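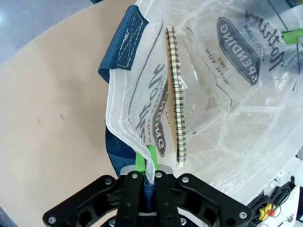

半透明バッグで荷物をまとめる手順(部屋の片付けにも外出にも)

2024年11月25日 更新

中身がうっすら見える袋って、本当に便利です! 布のトートも好きでいろいろ使ってきましたが、半透明の袋に替えてから、探し物の時間がぐっと減りました。ノートがあるかどうか、着替えを入れたかどうか、袋を開けなくてもだいたいわかるんです。今回は、うちでやっている詰め方を最初から順番に書いていきます。特別な道具はいりません。

用意するもの

・半透明の袋(持ち手のついたトート型が使いやすいです)
・網目のかご 小さめのもの
・入れたいもの一式(ノート、服、ペンなど)
・ラベル用のシールか紙テープ
・タオル1枚(底に敷く用。なくても可)

袋は、置いたときに自分で立つくらいの張りがあるものを選んでください。ポリプロピレンを織ったタイプは軽くて、多少くしゃくしゃにしても平気なので私はこれが一番好きです。持ち手は布の平たいテープで、縫い目が四角く補強してあるものだと、重い本を入れても安心感があります。買うときはここを必ず見ます。あと、口の縁。折り返して縫ってあるかどうかで、開けたときの扱いやすさがかなり違います!

手順1 いったん全部テーブルに出す

袋に入れる前に、持っていくもの、しまうものを全部テーブルに並べます。ここを飛ばすと、あとで必ず「あれも入れるんだった」となって詰め直しになります(経験者です)。

並べたら、次の4つに分けます。

・立てて入れるもの(ノート、薄い本、書類)
・柔らかいもの(服、タオル、ストール)
・ばらばらになる小物(ペン、マーカー、クリップ)
・今日は入れなくていいもの

最後の山が意外と大きくなります。私は前回、19点並べて、そのうち6点が「なくていいもの」でした。使い切ったメモ帳とか、片方だけの手袋とか。これだけで袋が一段階軽くなるので、ちょっと嬉しくなりますよ。

手順2 袋の口をしっかり開ける

地味ですが、私はこの工程が一番大事だと思っています。半透明の袋は畳んでしまっておくと、内側どうしがぺたっとくっついて、口だけ開いて底がつぶれたままになりがちです。

まず縁の両側を持って、左右に引きながら上に持ち上げます。それから片手を底まで入れて、四隅を外側へ押し出します。二人でやるなら、一人が口を広げて、もう一人が入れる係。これが気持ちいいくらい早いです! 子どもと一緒にやるときも、役を分けると楽しそうに手伝ってくれます。

持ち手は必ず外側に垂らしておきます。内側に落ちたまま詰めると、荷物の下敷きになって、いざ持ち上げるときに引っぱり出すはめになります。

手順3 立てるものから入れる

ノートや薄い本は、背を上にして立てて入れます。リング綴じのノートなら、リングの側が上に来るように。上からのぞいたときにすぐつまめて、ページの角も傷みません。

寝かせて底に入れるのはおすすめしません。上に服が乗ってしまうと、ノート1冊を出すのに全部どかすことになります。

冊数が多いときは、袋の片側の壁に寄せてください。真ん中に立てると倒れます。うちでは4冊までと決めていて、それを超えたら袋を分けます。紙は本当に重いので!

手順4 柔らかいもので支える

空いている側に服を入れます。きっちり四角に畳まなくても大丈夫。くるっと丸めて、ノートの横に押し込むようにすると、ちょうどいい支えになって倒れてきません。

濃い色の服は、半透明の袋越しでもよくわかるので、目印としても優秀です。紺のカーディガンが見えたら「あ、あの袋だ」とすぐわかります。反対に、外から見えてほしくないもの(下着や薬など)は、先に無地の巾着に入れてからにしてください。透ける袋の唯一の弱点がここです。

袖や裾が口からはみ出すことがありますが、持ち運ぶ前に内側へ押し込めばいいので、詰めている途中は気にしなくてかまいません。全部入ってからまとめて直すほうが早いです。

手順5 小物はかごへ

ペンやマーカーをそのまま袋に放り込むと、まず底に沈みます。そしてキャップが外れて、服に線がつきます。やりました。白いシャツでした。

そこで網目のかごの出番です! 袋の横に置いて、小物は迷わずこちらへ。側面に穴があいているかごなら、中に何があるか横からもなんとなくわかって、袋との相性がとてもいいんです。

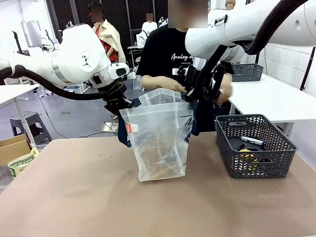 紺色の衣類を入れた半透明の袋と、小物用のグレーのかご

かごの中は、よく使うものを上に。マーカーのように長いものは、斜めに渡しておくと取りやすいです。小さいものや暗い色のものは下にたまりやすいので、ときどき底まで手を入れて確認してください。うちのかごの底からは、なくしたと思っていた消しゴムがよく出てきます。

外出に持っていく小物は、かごから必要な分だけ取って、ポーチに入れて袋のいちばん上へ。かごごと袋に入れてみたこともあるんですが、角が当たって袋がつっぱるし、持ち上げると傾くしで、やめました。

手順6 ラベルを貼って、持ち上げてみる

袋の縁に近いところに、小さなラベルを貼ります。「着替え」「習い事」「返却する本」くらいの短い言葉で十分です。中身が見えるのにラベルがいるの?と思うかもしれませんが、家族に「あれ持ってきて」と頼むときの通じやすさが全然違います。ぜひ試してみてください。

貼る場所は、表面のしわを指で伸ばしてから。織り目のある素材は端から浮いてきやすいので、角を丸く切っておくと長持ちします。剥がした跡が残るのが気になる人は、持ち手に紙の札を結ぶのもかわいいです。

最後に持ち手を2本まとめて持って、少しだけ浮かせます。どちらかに傾くようなら、重いものが片寄っています。ノートの束を少し真ん中に戻して、丸めた服をその両側に分けて入れ直してください。

よくある困りごと

袋がすぐ倒れる
底に畳んだタオルを1枚敷いてみてください。底が平らになって、びっくりするほど安定します。それでもだめなら、荷物が少なすぎるのかもしれません。小さい袋に替えるのが早道です。

しわが気になる
中に服を詰めて一晩置くと、かなり落ち着きます。アイロンは使わないでください。縮んだり溶けたりします。

口から物がこぼれる
大きめの洗濯ばさみで縁の真ん中を留めます。ファスナー付きを買い直す前に、まずこれを。

かごがいっぱいになる
かごを増やす前に、一度全部出してください。うちでは同じかごを2つ並べて使っていて、片方は文具、もう片方は「戻す場所が決まっていないもの」用です。後者は週末に空にします。7月にさぼったときは、山盛りになって大変でした。

お手入れ

半透明の袋は、水で濡らして固く絞った布で拭くだけです。持ち手の布の部分は汚れがたまりやすいので、中性洗剤を少しつけた歯ブラシでこすって、日陰に吊るして乾かします。底に水が残りやすいので、逆さにして干してください。

しまうときは、縦に細く畳んでから、持ち手でくるっと巻くと場所をとりません。引き出しに立てて並べておけば、使いたいときにさっと1つ抜けます。次回は、この引き出しの仕切り方を書く予定です!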